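Robotics club, week eight, so a short thread on where the handover task has got to. We are still on soft objects. Rigid ones were fine by May.

The task sounds simple. One gripper lifts a small dark case and passes it to a second gripper, and the second one takes it without a drop. We want 200 clean passes logged before the Holtero student challenge.

Diệp Lưu wrote the scoring sheet. A pass counts if the case stays between the jaws and neither person touches it by hand. Regrips are allowed but get marked.

Practice round, hand-held grippers, main hall:
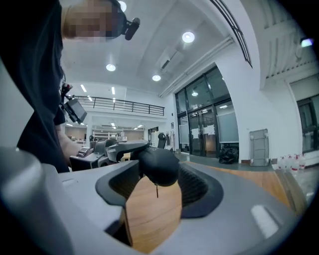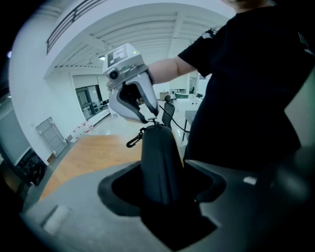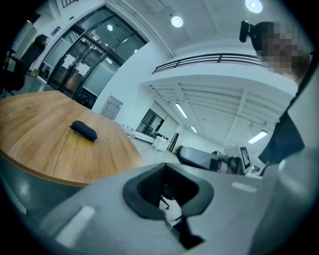

Nghĩa Đồng replied that 200 passes is too few if they are all done by the same two people, and that we should swap pairs every 35. Fair point. Grip habits show up in the data very quickly – mine certainly do.

So from the next session we swap. Oanh Phan has redone the rota and Deepak Dhillon is paired with me first.

Other changes. Approach speed comes down a little. Start position gets marked on the table with tape. Anyone who forgets to say "start" out loud loses that pass, because we can't find the beginning of it afterwards.

Storage is filling up. Clips from before the new scoring sheet are moving to the old drive, folder 818. Please don't delete anything from it yet.

Sign-up for the next session is on the club page. Nga Lý has the key to the kit cupboard.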